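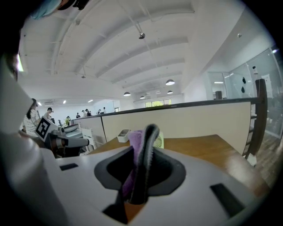

Brelellow Desk Cloth - purple

I've been selling the Brelellow for a while now and it's still the thing I get the most emails about, so I've rewritten this page to answer most of them in one go. (If yours isn't covered, the contact form is at the bottom, and yes, I do read them all!)

It's a soft cloth for wiping down desks and all the bits and pieces that live on them. I keep mine at work, where the desk is wood and shows every fingerprint the minute the sun comes round, and it gets used for pretty much everything: the desk top, the little divided tray I keep my clips in, the desk fan, my glasses when I've forgotten the proper cloth. Fans are the real test, if you ask me. Dust gets into the grille and most cloths just push it further in, but this one is thin enough to fold over a fingertip and run along the gaps. Switch the fan off at the wall first, please.

Why purple? Heidrun Zürcher, who packs the orders with me, picked it from the supplier's card and I wasn't sure, but it's grown on me enormously. It also means you can find it when it's bunched up under a pile of post. We did a grey one before and I lost three of them in my own drawer.

What you get

One cloth, folded, in a paper sleeve. If you want more than one there's a pack of 3, which works out a bit cheaper and is what I'd go for if you share an office. The item number is 569, handy if you're ordering by phone.

Using it

Dry for dust. For coffee rings and sticky patches, dampen a corner, wring it out well and go with the grain. On oiled or waxed wood I'd try it somewhere hidden first, as finishes vary so much. It's good on glass too - we've got a glass wall at our place and I do the patch by the door handle with it - though you'll want a clean one for that, or you'll be chasing smears all afternoon.

Washing

Wash it on its own the first time, as the colour is strong and I don't want to hear about your shirts. After that 20 degrees is fine for ordinary dust. No fabric softener, it leaves a film and the cloth stops picking anything up. Line dry if you can.

Emil Wallner wrote in January to ask whether it goes in the tumble dryer. I'd rather you didn't, Emil, but a short spin on low hasn't hurt mine.

Delivery

Orders over 70 pounds go out with free postage, and you can mix in anything from the Marti trays or the Denine range to get there. Smaller orders go by ordinary letter post, as the cloth folds flat enough for the letterbox.

Page updated February 21, 2022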